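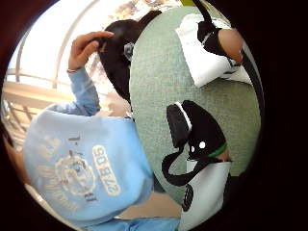 I've been selling the Susico hand-held gripper for a while now, and the question I get most is still "so do I need a robot to use it?" Nope! You hold the thing, you do the job with your own hand, and the wide round lens records what the gripper end would see. It takes in heaps – someone in a pale blue sweatshirt with their hand up in their hair, the bright window behind them, the big green surface and whatever's lying on it. Straight lines go bendy toward the rim and the corners go black, and that's normal for this lens, so please don't send it back to me as faulty (two people have).

Home Grippers Leader Arms Straps & Spares Hire Contact

What you get for your money is the gripper, one lens already fitted, two hand straps, a charging lead and a hard case. It'll run up to 100 minutes on a charge and it shoots at 60 frames a second. I wouldn't bother with the second battery unless you're out in a paddock or something.

Now, if you'd prefer to drive the arm itself, we also do the Skov leader arm. You sit down, move the small arm about, and the big one copies you. It's lovely for slow, fiddly work like plugging in connectors, and I reckon it's a pain for anything quick. Most of my customers at Clarkano started on Skov and then added 4 of the hand-helds so more people could record at once. Shona Maihi runs that lot and she's got them folding tea towels at the moment – 23 goes each before they swap, which sounds dull but her arms are getting pretty good at it!

A few things I tell everyone. Keep your elbow loose. Start each recording with the jaws open and finish it the same way. If you muck one up, bin it and go again, and don't try to rescue it halfway through. Gunnlaugur Kvaran wrote the setup guide and it's very thorough, so read the bit on calibration even if you skip the rest.

We post from Busbridge most weekdays. The new grey strap colour is due in July, and hire units are booked out until then, sorry. Prices last checked 05/04/2026.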